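**Line 3 goes auto after the March shutdown - anyone else been through this?**

**shimstock_ray**
Been on bar load at Yeoman nine years. They told us Friday, end of shift, line 3 gets a robot for pick and place on the long stock. Two of us per shift do that now. After it's one, and that one "supervises". No layoffs they say. Pay grade for the supervising job, no answer yet.

Anybody who already has this, what does your day look like now?

**deburr_queen**
We got ours at the Cletthorpe plant last year. Jollov did the install. Day is mostly walking. Clear a fault, walk back, clear a fault. My shoulders quit hurting by the second month, I'll give it that. But I used to talk to somebody all shift and now I dont.

**shimstock_ray**
See thats what I figured. Shoulders vs. going nuts.

They had the sim up on the breakroom screen, the view from right over the gripper. Dark blue bar, fingers open, tip of the bar pointing right into the gap. Guy from engineering says they run it in there before anything touches the floor.
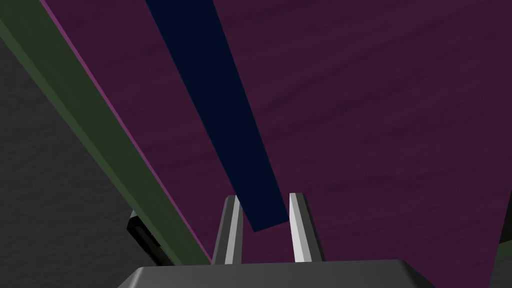 My question for him was who decides when a pick is good enough. Right now thats me. I feel a burr, I pull the bar. He wrote it down, didn't answer.

**nightshift_oly** wrote back that the burr thing is the whole argument and Ray should get it in writing before March. At Brekia they lost that check when the cell went in, scrap went up, and the operators got asked why they hadn't caught it. Caught it with what? You're behind a fence.

**deburr_queen**
Ours has a stop button and I use it. They told us in training we wouldn't get written up for it. So far true.

**nightshift_oly**
So far.

**pallet_dad**
Gonna be the bad guy. Our old cell was 469 picks a shift by hand, now it's some 800 and I go home able to pick up my kid. I don't miss it. You want to feel burrs, ask for a bench at the outfeed and sample there. We pull every 101st piece, weird number, dont ask, it's in the program and no one will change it.

**nightshift_oly**
800 and did your check go up?

**pallet_dad**
Grade bump, yeah. Not 800 over 469 worth of bump lol

**shimstock_ray**
Bench at outfeed is good. Writing that down. Did you guys get asked or did you have to push?

**pallet_dad**
Pushed. Took til the first customer return, 300 pieces came back, then we had a bench by the next week.

**deburr_queen**
Also ask who trains on recovery. They trained days and skipped nights here, nights just sat waiting on a phone call at 2 am. Get both shifts on the list, by name.

**nightshift_oly**
And the grade. Before they bolt it down.

**shimstock_ray**
OK so list is: burr check, bench, stop button no writeups, both shifts trained, pay grade. Meeting's 6:30 before shift. Will post what they say.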